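The Great Bottle Cap Roundup

16 March 2022

So I have finally done the couch! I know that isn't much of an announcement, but if you've been reading along since July you'll remember that I promised to do one small piece of the living room at a time, and the couch was the piece I kept skipping. It's blue, it's plush, it's enormous, and it swallows everything.

I love this couch, let me say that first. We bought it secondhand from a couple in Drerport who were moving into a place with a very narrow staircase, and it took four of us and a borrowed van to get it home. It's the kind you sink into and then need a hand getting out of. But plush fabric shows every crumb and every speck of lint, and anything small just settles into it and stays there. In our house the small things are mostly caps. White ones, green ones, the odd blue one, plus lids from containers we haven't owned in years.

Why so many? Well, I save them. I started because my friend Colette Royer was making a big mosaic for her garden wall in Citham and asked everyone she knew to hang on to theirs. She wanted 3,699 of them (she had it all worked out on graph paper, every color in its little square) and I got completely carried away. I had a jar on the counter, then a second jar, then a bag on the back of the door. The mosaic has been up for ages now and it's gorgeous - and I am still saving caps like it's my job.

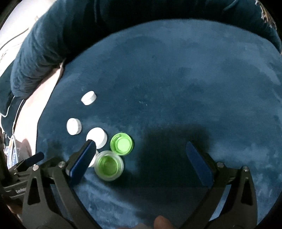
My method, if you can call it that, is to get the little stuff dealt with first. I used to start with the pillows and the blanket, all the big satisfying things, and then I'd be picking bits out from between the folds for the rest of the afternoon. Doing it the other way is so much better! You get everything small into one spot where you can see it, you decide what it is, and it either goes in the trash or it goes to its proper home. Then the blanket. Then the pillows.

The deciding is the slow part, and I've made myself a rule for it. A cap that fits something in the kitchen right now gets to stay. A cap that might fit something someday does not. I can't tell you how hard that was the first time. I stood there holding a perfectly nice lid and arguing with myself for a good five minutes. It went.

Bring the wastebasket to the couch, too. I used to leave mine across the room and make little trips, which is a terrible system, and I'd get distracted by something else on every single trip. Ours is a light blue mesh one, and I love how light it is - you can pick it up with one hand and put it wherever you're working. I've had it up on the seat, on top of the pink blanket, and it's perfectly happy there as long as you don't sit down next to it too hard.
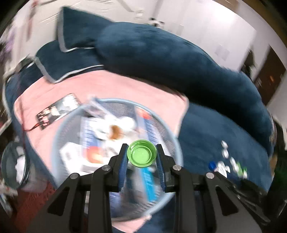 The one category I never know what to do with is electronics. Wires, boards, anything with a tiny part soldered to it. My brother-in-law, Sebastião Trindade, is the one to ask in our family, and his answer is always "don't throw that out, I'll look at it." So there's a shoebox for him now on the hall shelf and I put things in it and I don't think about them. I really recommend having a shoebox for somebody. Regular trash is definitely the wrong place for that sort of thing anyway, and I'd much rather he had it.

After the sorting I like to run a damp rubber glove over the seat to pull up the lint. It works beautifully on plush, much better than the sticky roller I wasted money on. Go in one direction and don't press too hard. Then I brush the nap back the way it wants to go, shake the blanket out on the back steps, and plump up the navy pillows with the gray piping, which are my favorite thing in the whole room.

I gave myself 60 minutes and used 48, and that was with a coffee in the middle. Next up is the drawer under the TV. I'm a little afraid of it.

Recent posts
A very long weekend with the hall closet
Painting the back steps (twice)
Colette's garden wall, finished at last
What I keep in the kitchen junk drawer
18 jars and no lids
Soup for a rainy week in Amaral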